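Notebook, bench 2
1/26/22
Evaluation of the Clovitz household task package (trial licence). Entry by me, comments from Barnabás Takács marked BT.

Carrying on from the install notes. The package loads on the second workstation without the graphics fault we had on the first. I have not gone back to find out why. Driver version differs between the two machines and that is the likely cause, but it is a job for another day.

What we are being offered, for those who have not read the quote: a simulator with a two-armed mobile robot, a set of furnished rooms, a task list, and a scoring script. Support is by e-mail through Ndlovu, who resell it here. The licence is per seat and renews in August. The quote includes a room editor, but the trial does not, so everything below is on rooms as supplied.

Purpose of the trial is narrow. Ludcombe want to know whether drawer and tabletop tasks can be rehearsed in simulation before we book time on the real arms. They are not asking about navigation and I have left it alone except where it got in the way.

Set-up as run:
Bedroom scene, dresser tasks only.
Default lighting. Textures on medium.
Object positions shuffled by the package's own seed, seed written to the log each time.
Arms under our own controller through the supplied bridge. Base locked.
Head view logged with each episode.

The bridge was the first snag. It expects joint targets in the vendor's order, and the manual gives that order in two places which disagree. The table in the appendix is the correct one. The one in the quick start has the wrist joints swapped on the right arm. With the wrong order nothing fails outright, the arm simply goes somewhere plausible and the score is poor. I lost most of the morning to it. Have written to Ndlovu.

Second snag, the view. The head camera is defined relative to the neck joint and inherits its roll. If the neck is not given a target at reset it keeps whatever it had, and the logged view can come out well off level. The scoring script does not care, as it reads object poses directly, but anything we train on pictures will care a great deal. For now I leave roll as it comes and record it with the episode.
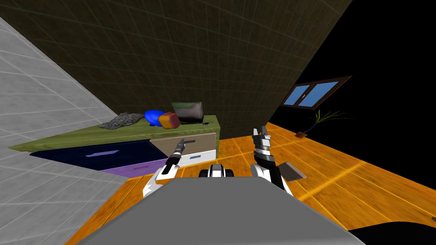

Contact behaviour is better than I expected for the price. Drawer handles can be gripped and pulled without the fingers sinking into them, provided the physics step is left at the default. Doubling the step makes the runs quicker and the handles useless. The drawers have friction set per drawer in the scene file, in plain text, so we can match them to the real unit on bench 4 once somebody has put a spring balance on it.

Cloth is weaker. It is modelled as a coarse mesh and it snags on the finger pads when released. There is a damping value which helps a little. I would not use this package to draw conclusions about folding, and I would say so in the report.

Rigid objects on the dresser top are fine. The laptop lid is hinged and has its own joint entry, which could be useful later.

Runs: 100 episodes of the single-drawer task, overnight queue. 9 stopped early with a solver warning and were excluded by the script without saying so in the summary. They are only listed in the full log. I do not like that. A stopped run should show in the headline figure as a stopped run. Raised with Ndlovu in the same message.

BT: Agree on the exclusions. Can we patch the script ourselves?

Yes, it is readable Python and the licence permits local changes. Done on our copy. The original is kept beside it with the suffix "_orig".

BT: How does it compare with Durnar?

Durnar has the better cloth and a proper editor, but its bridge will not take our controller without a rewrite of the timing loop. I put that at five days' work. Clovitz took one day including the joint order business. For drawers alone I see no advantage in Durnar that would pay for the difference. If Ludcombe bring laundry back into scope the answer changes.

Still open:
Neck roll at reset. Try a fixed target and repeat a short batch with the same seeds.
Ask whether the solver warnings are tied to particular seeds. Five of them look close together in the log.
Memory use climbs over a long queue. Restarting the process between batches clears it.
Spring balance for bench 4.
Licence file expires with the trial, so copy the logs off the workstation first.

Log folder is on the shared drive under the licence name. Please do not tidy it.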